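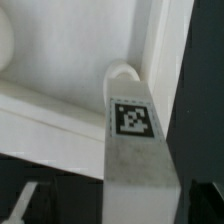
ノリーン・マク・ギオラ

11月 午後 作業ノート 215ページから続き

白いブロックとトレイの手入れ、それからラベルの貼り替えの準備。前のページに書いた分は途中で終わっているので、同じ項目でも書き直しておく。古い記述と食い違うところは、このページのほうを使ってほしい。

ブロックの状態

午前中にブロックを一本ずつ布で拭いた。ラベルのすぐ下から中ほどにかけて、灰色の薄い汚れが残っているものがある。下端に近いところは白くてきれいなままなので、よけいに目立つ。乾いた布だけではあまり落ちない。水を含ませて固く絞った布で拭き、すぐに乾いた布で追いかけると、少し薄くなる。もう一度やっても濃さは変わらなかった。汚れが表面に乗っているのか、細かい傷に入っているのか、まだ判断できない。

300番の紙やすりを試すかどうかで、タイグさんと少し話した。タイグさんは当てたほうが早いという意見。私は面が荒れると次の汚れがもっと入ると思っている。折り合いとして、使わなくなった古いブロックの裏側だけで試すことにした。結果が出るまで、現役のブロックには当てない。やすりは引き出しの手前に戻した。

上端の丸いところは布が引っかからないので楽。角のほうは布の糸が残ることがあり、指でなぞって取った。拭いたあとは必ずラベルの縁を見る。水が回ると端から浮いてくる。浮き始めは正面からではわからず、横から光を当てると影が出る。

使った布はウィヒオンギさんが切っておいてくれた綿の端切れ。ネステンの拭き取り紙は毛羽が出るので、この用途には使わない。棚には残してあるが、机を拭くときだけにする。

ラベルについて

ラベルは紙で、黒い四角の周りに白い余白があり、その余白に灰色の細い破線が入っている。切るときはこの破線を目安にする。人によって破線の外側で切ったり内側で切ったりしていて、仕上がりの大きさがそろわない。今後は破線を残して外側で切る。内側で切ると余白が細くなり、貼ったときに黒い部分の端が白いブロックの角に近づきすぎる。

今回刷ったラベルは22枚。用紙はブルタムの厚手、ロットは544。前のロットより表面が少しざらついていて、黒の乗りは悪くない。ただ、刷った直後にこするとうっすら伸びる。一時間ほど置く、と以前のノートにあるが、今回は昼休みをまたいで置いてから切った。それで問題なし。

貼るときの手順を書いておく。

面を拭いて乾かす。
ラベルの上辺をブロックの側面の線に対して直角に合わせる。
上辺だけ軽く押さえ、傾きを見る。
よければ中央から外へ指の腹でならす。
最後に四隅を爪ではなくヘラの平らな側で押さえる。

傾いたラベルを途中で引っぱって直すのはやめる。紙が伸びて、四角が四角でなくなる。少しでも曲がったら剥がして新しいものを使う。剥がしたあとの糊は、前回ウィさんが使っていた消しゴムがいちばんきれいに取れた。溶剤はまだ試していない。表面が曇るのが心配なので、試すなら古いブロックで。
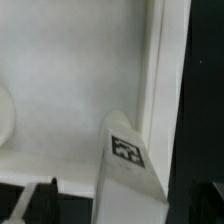
ラベルの向きはどうやってそろえているのか。

番号表に印刷した見本の上辺に鉛筆で線を引いてあり、貼る前に現物をその横に置いて見比べている。ブロックを寝かせたまま貼ると上下を取り違えやすいので、立てた状態で確認してから貼る。

見本の番号表は作業台の右の壁に留めてある。角が折れてきたので、次に刷るときに一緒に作り直す。番号表のファイルは共有フォルダの「ラーンデール」の下。同じ名前の古いものが一つ残っていて、前に間違えてそちらを刷った。古いほうは別のフォルダに移しておいた。

ブロックの面が二つ以上あるものは、隣り合う面に同じ模様を貼らないこと。ウィさんが春に同じものを並べて貼ってしまい、あとで全部剥がした記録がある。貼る前に、そのブロックに使うラベルを先に並べておけば防げる。私も今日は並べてから始めた。多少手間だが、結局そのほうが早い。

トレイ

白いトレイは縁が立っていて、底が平ら。底は拭きやすいが、壁の内側の隅に埃が入る。今回は柔らかい筆で隅を掃いてから布を使った。先に布で拭くと埃を隅に押し込むだけになる。筆は幅の広いものと細いものの両方を置いてあるが、使ったのはほとんど細いほう。

丸いくぼみも同じで、拭く前に筆。紙の切りくずが底に残っていると、ブロックを立てたときにほんの少し浮く。手で押すとかすかにがたつくので、音でわかることもある。今朝がたつくと言われたものを見たら、底に切りくずがあった。取り除いて入れ直したら静かになった。切る作業とトレイの作業を同じ机で続けてやったのが原因だと思う。ラベルを切るのは窓側の机に移す。

くぼみの縁は、布でぐるりと拭いたあと、指で触って引っかかりを見る。一か所、ごく小さな出っ張りがあった。カッターの背で軽くなでて取った。刃は使わない。削りすぎると戻せないし、ゆるくなったくぼみは使いにくい。

ブロックを入れるときは、真上から下ろす。斜めに入れると下の端が縁に当たる。手でやるときは、指二本で上のほうを持つとラベルに触らなくて済む。トレイの中に先に立っているブロックがあるときは、隣のラベルをこすらないように奥から順に立てる。手前から立てると、奥に入れるときに手の甲が当たる。

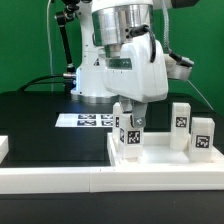 トレイはどのくらいの間隔で拭けばよいか。

使った日の終わりに毎回、筆で掃くところまではやる。濡らした布で拭くのは汚れが目についたときだけでよく、拭いた場合は裏返さずにそのまま置いて乾かす。

裏返して乾かすと縁に沿って水の跡が残る。一度やってしまい、取るのに時間がかかった。置く場所は流しの横ではなく、棚の二段目。流しの横だと誰かの手からはねた水がかかる。

トレイの底に物を直接置かないでほしい、とディンフナさんからも言われている。カッターや金属の定規を置くと線がつく。線がついても使えないわけではないが、拭いたときに布が引っかかるし、光が当たると気になる。定規の定位置は机の左の奥。今日、定位置に養生テープで枠を貼った。

机の上

机の天板は黒いので、白い埃がよく見える。見えるのは悪くないと思っている。埃がたまっていればトレイの中にもたまっている、という目安になる。逆に、灰色の細かい汚れは黒い机ではわからない。ブロックの汚れがどこから来ているのか、まだ特定できていないが、机に寝かせて置いたときに移っている可能性はある。試しに、白い紙を敷いてその上にブロックを寝かせ、翌朝に紙を見てみる。紙には置いた位置を鉛筆で囲み、ブロックの番号を書いた。

もう一つ考えられるのは手。昼前に手を洗う前と後で白い紙を触ってみたが、差は見えなかった。ただし今日は金物の作業をしていない。金物を触った日にもう一度やる。

照明については、天井の灯りだけだとラベルの縁の浮きが見えないので、手元灯を横に倒して使った。手元灯の首が少しゆるく、倒したままにすると下がってくる。マック・スウィーニャの店に合うねじがあるか聞いておく。なければ手持ちの座金で足す。
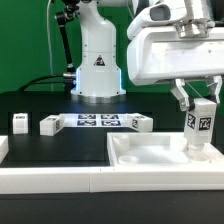
保管と次にやること

使い終わったブロックは、ラベルの面どうしが触れないように立てて箱に入れる。今の箱は仕切りが低く、運ぶとブロックが倒れてラベルがこすれる。厚紙で仕切りを高くする。寸法はまだ決めていないが、上の丸いところが出るくらいの高さにすれば、つまんで出せるはず。ウィヒオンギさんが厚紙の余りを持っているそうなので、明日もらう。

トレイは重ねない。縁に縁が乗ると白い粉のようなものがつくことがあり、原因はまだ見ていない。棚が足りなければ一時的に私の机の下の棚を使ってよい。

切り終えたラベルのうち、貼らなかったものは薄い紙に挟んで平らな封筒に入れた。封筒の表にロット番号と月だけ書いてある。封筒を立てて置くとラベルの角が曲がるので、寝かせておくこと。曲がったものは使わずに、番号表の見本に回す。

タイグさんへ:古いブロックのやすりがけは裏側の下半分だけでお願いします。上半分は比べるために残したい。終わったら乾いた布で粉を取り、番号のついた袋に入れて私の机へ。水拭きはしないでおいてください。どのくらい汚れが入るか、同じ条件で見たいので。

ウィさんへ:消しゴムを借りたままにしている。筆と同じ引き出しに入れた。残りが小さいので、同じものをもう一つ頼んでおいた。

紙の上のブロックは明日の朝まで動かさないこと。番号表の刷り直しは、用紙の残りを見てから決める。手元灯のねじは、まだ手をつけていない。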